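Marnley Tabletop Tidying Set: README

Welcome, and thank you for taking the time to read this before opening the folders. Marnley is a collection of 1,227 short recordings of ordinary odds and ends being picked up, moved and put back on a white table, the kind of tidying most of us do when the table is needed for something else.

The table was set up at Larham against a wall with leafy brown wallpaper, which we grew rather fond of. The regular things include a teal tool case, a yellow tape measure with its black strap, and paper goods of several sorts.
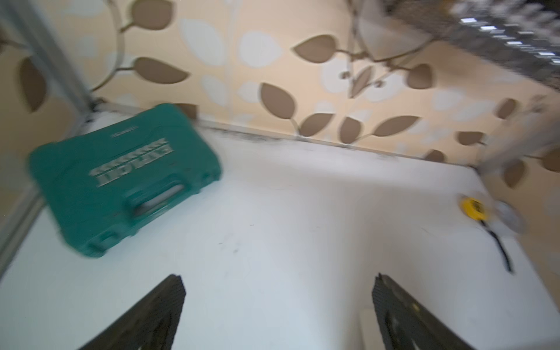
Recordings are grouped into 6 folders by the kind of thing being tidied: cases, tools, tape, signs, loose sheets and magazines. If you only want to have a look around, start with tools (it's the smallest download, and the labels there have been checked twice).

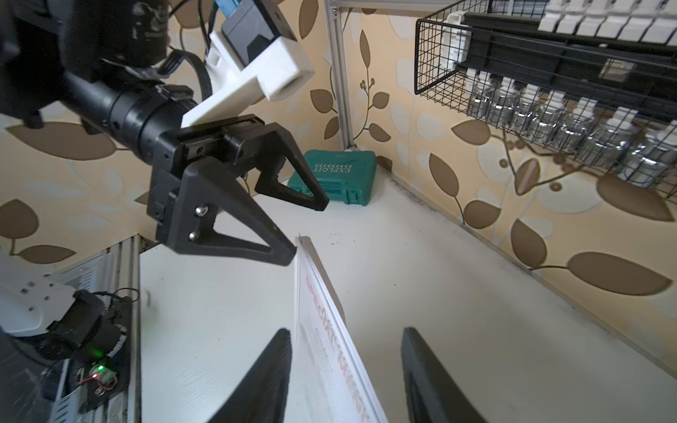 Each recording comes with a plain sentence saying what the job was, such as "put the tape measure by the case." We wrote these the way we'd say them to someone at home, so please expect "next to," "beside" and "by" to turn up for much the same thing. Nearly 310 of the sentences were reworded in May after we found that "back" could mean the back of the table or back where it came from! 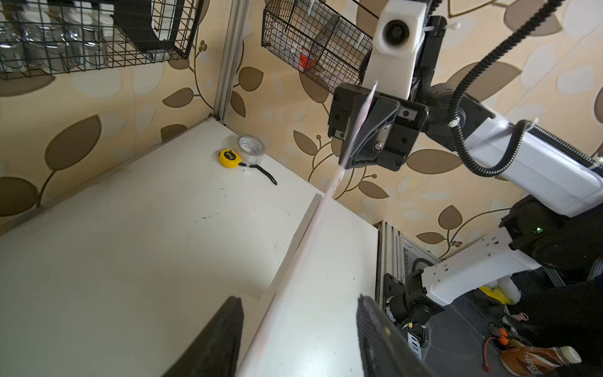 Tape measure and clear packing tape near the back corner, with wire baskets on the wall.

Paper gets a folder to itself for magazines, and a separate one for single sheets and strips, as the two call for quite different handling. In the magazine folder, the label says "rolled" or "flat" according to how the thing starts out, and we don't change the word partway through. 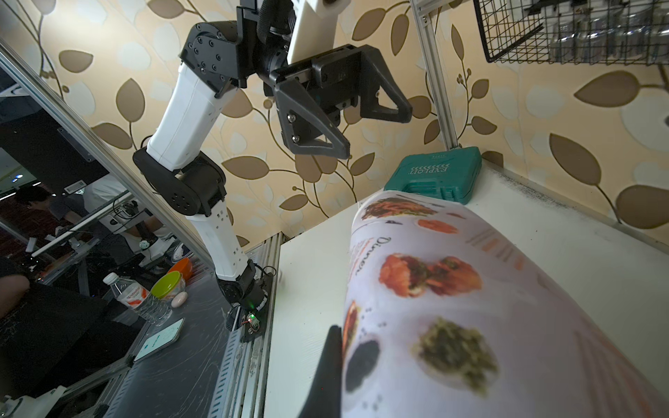

Wirard wrote to ask whether a magazine that springs open halfway through shouldn't get a second label, as it's a different object to tidy by then. We liked the thought, and version 2 will have an extra column for it. Until then, please go by the starting word, and send any labels that look wrong to the Mạch list with the folder name and recording number.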